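Do Fuel Price Apps Save Drivers Money?
Student project report, Applied Economics
Submitted 2024-01-17

Why this question

Every fuel price app makes the same promise: check before you fill up and you will pay less. The ads are confident. I was not, and after a semester with the numbers I am still not. This report compares posted gas prices in two towns, Stimstead and Correa, with the prices shown in an app called Follell, and asks if a driver with an ordinary commute comes out ahead by using it.

Method

I logged prices at 13 stations from September until the end of the term. Eight are in Stimstead and five are in Correa, which sits 16 miles up the highway. Each station was checked in the morning, at the sign, and then again in the app within the hour. I only used regular unleaded. Diesel was dropped early, as too few of the Correa stations post it where you can read it from the road.

For the savings estimate I assumed a car that gets 40 miles per gallon and takes 11 gallons at a fill. That is a generous car. A thirstier one makes the detour look worse.

Results

The app was usually right about the big stations by the highway and often stale for the small ones. This matters, because the small ones were where the bargains were supposed to be. Twice I drove to the cheapest listed price in Stimstead and found a sign that said something else.

The gap between the two towns is real but small. Driving from Stimstead to Correa and back is 32 miles, or 0.8 gallons in my model car. To break even on 11 gallons, Correa has to be cheaper by a bit over seven percent. It never was on any day I logged. If you are going to Correa anyway, fine, fill up there. The app's "best nearby" list does not know whether you are going there anyway.

The Dreter loyalty card

Dreter runs three of the Stimstead stations and offers a discount card. I looked at it because classmates kept telling me it beats any app. The discount applies to the sign price, and the sign price at Dreter stations was often higher than at the competitor across the street. Some weeks the card only brought a driver back to what everyone else was paying.

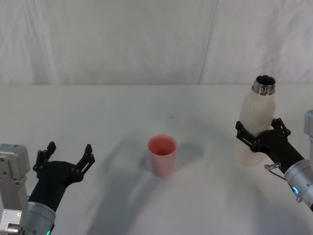 Fuel is an easy product to compare in theory, and I expected clean data. Prices at the pump come with car wash deals, cash discounts and signs that change at lunch. I recorded the cash price where there were two, and I am aware that this favors the stations that push cash.

Limits

One term is short. I have no data on summer driving, and I missed several mornings during exams. I also cannot say how Follell gets its prices, so "stale" describes what I saw and explains nothing about the cause.

What I would do differently

Log in the evening too. I would also ask drivers how far they go out of their way, which I guessed at and probably guessed low.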